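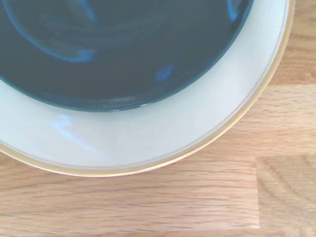
Chapter 8
Parent Participation in School Administration

8.1 Scope of the chapter

Chapter 7 dealt with formal governance, in which parents hold elected seats and vote on budgets and policy. The present chapter deals with the routine contact between a school and the households it serves: notices, consent forms, attendance calls, meetings with teachers and the handling of complaints. The two areas overlap, but they are staffed and recorded differently, and a school may perform well in one and badly in the other.

The term "household" is used throughout for any adult or group of adults with legal responsibility for a pupil. Where a pupil divides time between two addresses, each address is treated as a separate household for the purposes of contact. 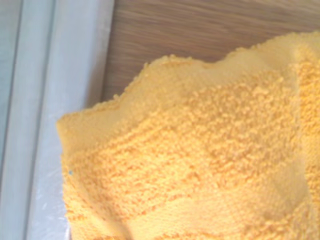
Photo: Austra Rimkutė

8.2 The contact record

A contact record is the set of details a school holds for reaching a household. At a minimum it contains a name, a telephone number, a postal address and a preferred language. Most schools collect the record once, on enrolment, and ask households to report changes. This method is cheap but produces a steady loss of accuracy, as telephone numbers are changed more often than schools are told of it.

The Clerkmont survey illustrates the effect. Letters were sent to 1,182 households in the district, asking each to confirm the details held. In 200 cases at least one telephone number was out of date. The error rate was lowest among households with a child in the first year of school and rose with each year group.

Two remedies are in general use. The first is an annual check, normally carried out in May, when next year's class lists are being drawn up. The second is confirmation at the point of use, in which the office reads back the details held whenever a parent telephones for another purpose.

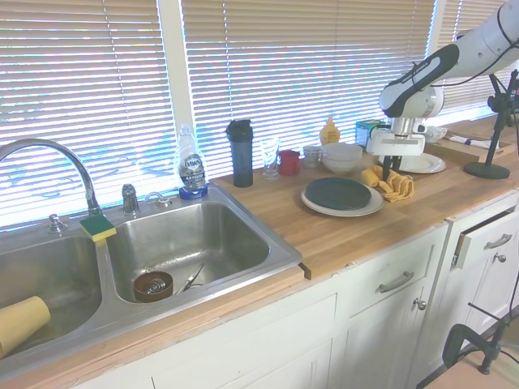
The second method costs little per call but reaches only those households that telephone, and these tend to be the ones whose details are already correct. It should therefore be used alongside the annual check and never as a substitute for it.

8.3 Channels of communication

Channels are classed as one-way or two-way. A printed newsletter is one-way. A reply slip, a telephone call or a meeting is two-way. Rimkutė proposes a third class, the deferred channel, in which a reply is possible but is neither requested nor recorded. Many school email lists fall into this class, and it is here that messages from parents are most often lost.

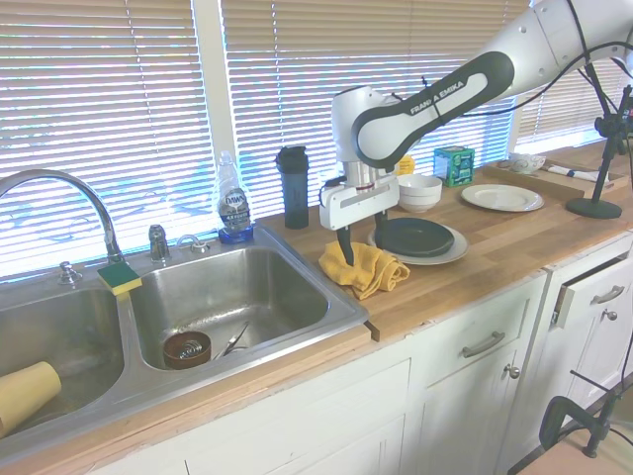

Towel and plates on the worktop, with the Franka Emika arm.

The choice of channel depends on the purpose of the message. Consent requires a two-way channel and a dated reply. A change to the timetable can be sent one way, provided that it is repeated. In schools with more than 1,000 pupils the sorting of replies becomes a distinct clerical task and should be costed as such (see the Jaunzems case in section 8.6).

Key terms: household, contact record, deferred channel, point of use

Related chapters
Chapter 7: Elected Parent Bodies
Chapter 9: Complaints and Appeals
Case file: Reply Slips at Jaunzems
Case file: The Wusis Enrolment Form
Teacher notes for Chapter 8 (revised 02/11/2019)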